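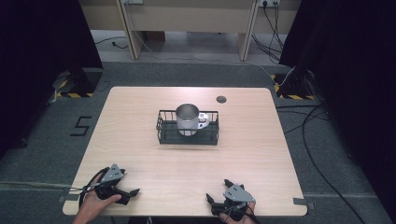 If you've never written a letter to the editor about a town matter, the hardest part is usually picking one thing to be mad about, and I say that as someone who once tried to fit parking, the library and the flag ordinance into a single page. Pick one. Clear a spot at the table before you start, with nothing in front of you but a steel mug in a wire basket, say, and no phone anywhere in reach. Then write down, in one plain sentence, what you want the council to do.

## Getting it into shape

1. **Name the vote.** "The Lovport council should keep the evening comment period" beats three paragraphs on how free speech is doing these days – folks can argue with the first one.
2. **Give the other side its due.** When Stellthorpe cut its comment period, the meetings had been running past 11, and people there were tired. Say so, and then say why you still disagree.
3. **Cut it to length.** The Gadton paper takes 20 lines and trims from the bottom, so keep your best point up top. My first try ran to 101 lines (oh dear!).
4. **Read it out loud.** Any sentence you wouldn't say to a neighbor's face comes out.

Sign your full name and town, and add a daytime phone number for the editor. Let it sit overnight if you possibly can. For the September meeting, letters need to be in 8 days ahead, and do send yours even if you think they've already made up their minds.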